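Dyeing with onion skins, came out GREEN??

Forum > Fiber & Fabric > Natural Dyes
14 replies, 1642 views

mardenmama
Posted Feb 14, 2018
OK dye people, I need help. I've been saving yellow onion skins since before Thanksgiving (my husband thinks I've lost it, there's a grocery bag of them hanging off the pantry door) and I finally did a pot this weekend. Everything I read said gold, orange, maybe a rusty brown. I got this murky olive. It's not ugly exactly, but I was making napkins for my sister and she has an orange kitchen!! Cotton muslin, washed twice, alum first, then simmered an hour. What did I do wrong?

tansy_and_rue
What's your pot made of? That's my first guess. If there's any iron in it you'll get olive every time.

mardenmama
It's my grandma's old enamel canner. It does have a chip in the bottom now that you mention it. Like a dime-sized chip. Would that do it?

tansy_and_rue
Yep. There's steel under that enamel. You made an iron bath without meaning to. People do it on purpose with rusty nails.

Femi Adeleke
I'm going to disagree a little. A chip that size can dull a color but I've used a chipped pot for years and my onion skins stay gold. I'd look at the water. Are you on a well? Ours used to leave orange stains in the tub and every yellow I tried went to moss. I switched to jugs from the store and the next batch was the color of a school bus.

mardenmama
We ARE on a well. Ugh. No stains in the tub though.

oldwarp
It's the pot. Femi you probably got lucky or your chip is rusted over some way that doesn't matter. Put a stainless pot on the same stove with the same water and see.

Femi Adeleke
If it's rusted over that's more iron, not less. But sure, she should test both. Two jars, a scrap in each, one well water and one store water, set in a pan of hot water so the pot never touches the dye. Then you'd know and we wouldn't have to argue about it.

oldwarp
I like arguing about it.

Erzsébet Balogh
My mother did Easter eggs with onion skins every spring and never wool or cloth, so I came to this late, but I have dyed a lot of cotton since then. Nobody has asked about the alum. Did you do any tannin step before it? Alum by itself doesn't hold well on cotton. It works fine on wool. With cotton I soak in tannin overnight first and then alum, and be careful which tannin, the dark ones will grab iron and go gray green in a hurry.

mardenmama
Um. I did do a tea soak first. Black tea. A blog said to. Is that bad?

Erzsébet Balogh
There is your answer I think! Tea plus a bit of iron from anywhere, pot or well, and you have olive. Try it again with sumac leaf or gallnut and a clean pot.

tansy_and_rue
OK so we were all sort of right. I'll take it.

limepicker7
Jumping in because I have the opposite problem, I WANT green and can't get past lime. This was weld on cotton with a quick dip in an old indigo vat, and I can't decide if I love it or if it looks like a tennis ball. Should I go back in the indigo?

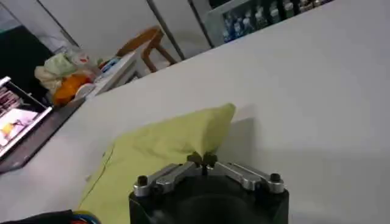
My yellow-green, not ironed yet, sorry

oldwarp
Leave it alone. Everybody overdips and then they're on here in May asking how to strip blue.

Erzsébet Balogh
I would dip it one more time, very short, and rinse right away. Cut a corner off and try that first. But it's a nice spring color as is.

mardenmama
I'd take those for napkins! Wrong kitchen though. Update on mine, I did Femi's two jars with no tea this time. Store water came out gold, well water came out gold but kind of sad. So a little bit the water, and I guess the tea was most of it. I'm down to half a bag of skins so everybody in this house is eating French onion soup until further notice.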